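Folding the little lace-edged cloths without wrecking the ruffle?

Perberg Home Forum > Linens and Laundry > Folding and Storage

siwon_stitches
20 Aug 2025
Hi everybody! Long-time reader, and I think this is only my second thread, so be gentle with me. I have gotten myself into a bit of a project with small cloths, the square kind with a plain center and a ruffled white border all the way around. My aunt gave me a whole drawer of them when she moved out of the house on Vorkunley Road, and I love them to pieces, but I can't for the life of me get them to fold nicely. The center behaves and the ruffle does whatever it pleases. If I fold in half and then in half again, I end up with a fat fluffy edge on two sides and a flat little nothing in the corner, and the whole stack leans over like it's tired.

I've been practicing on a black table, and I do recommend that part at least, because with white eyelet lace on a light surface I could never tell where the border ended. On the black you see every gather.

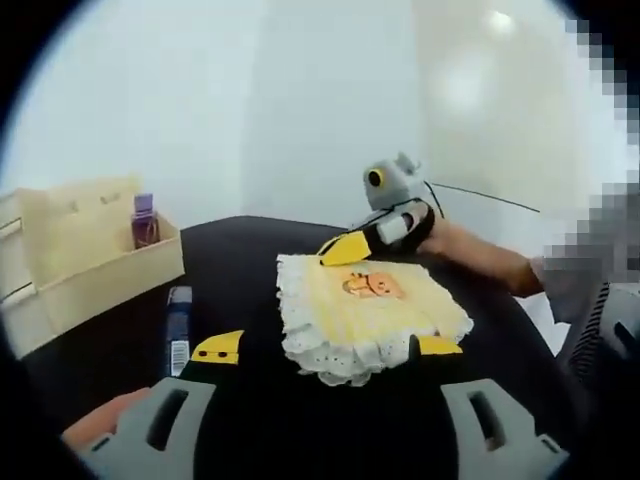 So far I've tried three ways. First was plain quarters. Second was bringing all the corners to the middle like an envelope, which looked darling for a minute and then popped open. Third was folding it in thirds like a letter, and I think that's the best of them, though the ruffle on the short ends still sticks out. Does anyone have a method? And do you press before or after? I don't want to flatten the gathers, they're the whole charm of the thing!

Si-eun

mapleandmuslin
Oh, those are sweet. I have one very much like it, with the pale yellow middle, and mine lives under a sugar bowl and never gets folded at all, so I may be no help to you. But for what it's worth, I lay mine face down and smooth the ruffle outward with my fingertips first, going around the whole square, and only then do I fold. If the lace is already tucked under itself somewhere, the fold will lock it in and you'll be looking at that crease until the next wash.

Letter thirds gets my vote too.

unun_uriel
I'm going to disagree with both of you, kindly. Don't fold them. Roll them! I ran the linen table at the Sastau church sale for years and we had boxes and boxes of this kind of thing, doilies and tray cloths and handkerchiefs, and every single one that came in folded had a gray line down the middle that we couldn't get out. The rolled ones looked fresh. You take a cardboard tube, you lay the cloth on a piece of tissue, and you roll the tissue and the cloth together, nice and relaxed. One tube will hold several if you overlap them a little.

Uriel Núñez

hatboxhelen
Rolling is fine if you have the room, Uriel, but a drawer full of tubes is a drawer full of tubes. I tried it and couldn't close mine. And I found the front ruffle got squashed flat on the inside of the roll, so I'd traded one crease for a whole row of crumples.

What about storing them flat? They're small. A shirt box with tissue between the layers would take a good many, and then there's no folding question.

siwon_stitches
Thank you all, this is so much more than I hoped for! Helen, I had thought about flat, but I want to give some of them away in little bundles, tied with ribbon, so I do need a fold that looks like something. Some have a printed motif, too, like the one in my photo with the little orange cartoon character up toward the top, and I'd love for the print to end up on the front of the folded square.

mapleandmuslin
Well, now that changes things! If the print is up near the top and you do letter thirds, start with it face down and the print at the end farthest from you. Bring the bottom third up, then flip the whole thing over and see where your little fellow has landed. You may want to cheat the fold line up or down a bit, and I wouldn't worry about perfect thirds. Then tuck the two sides behind. You'll have lace peeking out at the top and a print on the front, and with a ribbon on it I think it would be just lovely.

unun_uriel
I will grant you that a ribbon bundle looks better folded. For a gift, fine, fold it the morning you give it. For keeping, I'm still rolling. We can both be right and still be friends.

On pressing, please do it before. Iron the center only, from the back, with the nose of the iron going just up to where the ruffle is sewn on and no farther. Then pick it up by two corners, give it a shake, and let the gathers fall how they like.

choo_and_co
Jumping in to say a little spray starch on the center helps, and none on the lace. I used to starch everything and the ruffles came out like potato chips. My mother-in-law was too polite to mention it for seven years.

hatboxhelen
Starch before storing is asking for yellowing, in my opinion, and for silverfish too. Starch when you're about to use it. I'd put that in capital letters if it weren't rude.

choo_and_co
Fair point, Helen. Mine go straight out on the table, so it's never come up.

siwon_stitches
Update! I did the flip method with the sides tucked behind. On the first try my print came out with its head folded over the top, poor thing, so I moved the fold line up a little and now it's peeking out right where I wanted. I pressed the center only, Uriel, as instructed, and no starch, Helen. The rest are going flat in a box in the hall closet until November, when I'll start on the bundles. If anybody knows a good width of ribbon for something this small, I'm all ears.

mapleandmuslin
Quarter inch, and go for satin if you can find it. Grosgrain is a bit stiff next to all that lace. I've got most of a spool in cream if you want it, just send me a message.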